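Home | Modules | Handouts | Reading list | Contact

September – posted by the course tutor, Brevham Evening Classes
3 min read

Week 2 handout: Colour that stays and colour that runs

Hello again everyone! Last week we did fibres, so now we get to the fun bit, dye. I've kept the chemistry light because half of you told me you gave it up at school (so did I, the first time).

Start with madder. It's a root, it gives you reds and oranges, and it was used across India long before the Mughal courts made such a show of it. The trouble is that madder won't hold on to cotton by itself. You need a mordant, usually alum, which grips the fibre on one side and the dye on the other. Skip it and you get a sad pink that leaves in the first wash. I've done this. I did it to a tablecloth. 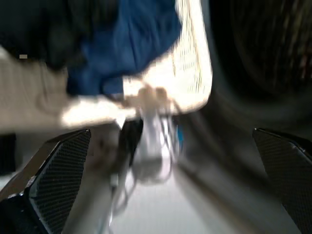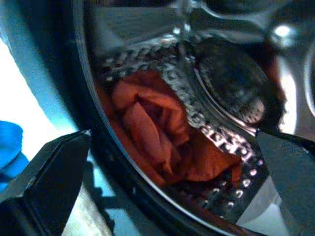

Fastness is the word we use for how well a colour stays put, and we talk about three kinds: to light, to rubbing and to washing. They don't go together as neatly as you'd hope. A colour can sit in a sunny window for years and still come off on your hands. Washing is the one most of us meet at home, and an orange-red cloth like the one bunched up in the steel drum is a good colour to think about, as strong reds often have spare dye sitting on the surface. Wash a new one alone at 30 degrees, and put a scrap of white cotton in with it. If the scrap comes out pink, do it again.

For the workshop we'll be using the Kindstead alum from the cupboard and the Naraletti cotton, already scoured. There are 22 pieces, so please take one each to begin with and we'll share out what's left – last year the back table had the lot. Bring gloves and an old apron, and a jar with a lid if you want to take any dye home.

To read before next time: the chapter on indigo, up to the part about vats. Indigo doesn't need a mordant at all, and I'd like you to come with a guess as to why.

Previous | Next | Back to top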